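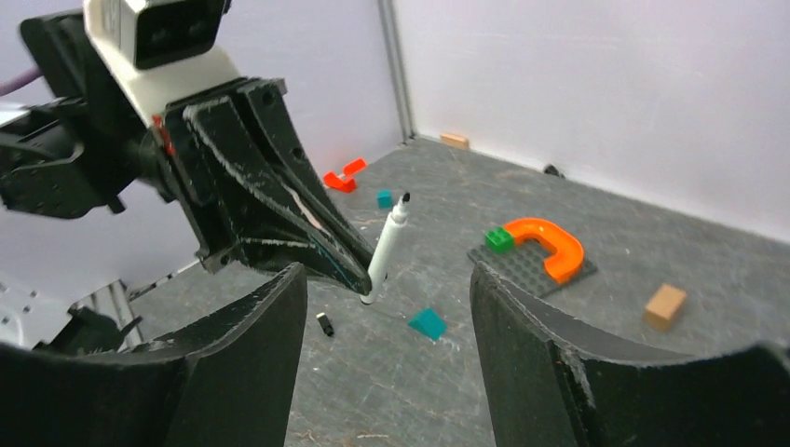
Tredness, 2025-05-07

Workplace inspection: Arnitz building, ground floor and loading bay
Form 246, comments added after the walk-round

Items are marked OK, Action or Not checked. Anything marked Action stays on the sheet until the next inspector has signed it off.

1. Exits and escape routes

Main entrance, opens fully from inside: OK
Rear fire door: Action
The door opens but drags on the threshold for the last part of its swing. It was noted in January as well. The hinge side has dropped and planing the bottom edge again will not cure it. Rurar to quote for new hinges.
Corridor clear to full width: Action
Flattened boxes were leaning against the wall by the goods lift. Moved during the inspection.
Exit signs lit: OK

2. Fire equipment

Extinguishers on brackets, pins and seals in place: OK
Service labels in date: OK, except extinguisher 8, where the label has faded and can't be read. Ask Mavromatis for a replacement label when they come for the alarm service.
Fire blanket in kitchen: OK
Call points unobstructed: OK
Alarm panel showing normal: OK
Weekly test book filled in: Action
2 entries missing. The test may well have been done, but it has to be written down.

3. Floors and stairs

Floor surfaces sound: Action
Carpet tile lifting outside the post room. Taped for now. The tape is a trip hazard itself once it curls, so please don't leave it as the repair.
Stair nosings: OK
Handrails firm: OK
Entrance matting: OK, though it is getting thin in the middle

4. Electrical

Visible leads and plugs undamaged: OK
Extension leads not joined together: Action
Kitchen again - the kettle and the toaster were both on one lead. Lead removed.
Distribution cupboard locked and clear: OK
Emergency lighting: Not checked. The test key was not in the key safe.

5. Storage and loading bay

Racking free of visible damage: OK
Load notices fitted: Action
The lower shelf should carry a notice reading 100 kg per bay. The screws are there but the notice has gone.
Ladders tagged: OK
Bay edge marking: Action
Yellow line worn away at the left-hand end. Repaint when the weather is dry.

6. First aid and welfare

First aid box stocked: OK, plasters running low
Accident book available: OK
Hot water at all basins: Action
Slow to come through in the far toilet.

Copy to Rurar for the door and floor items. Emergency lighting to be done as soon as the key is found.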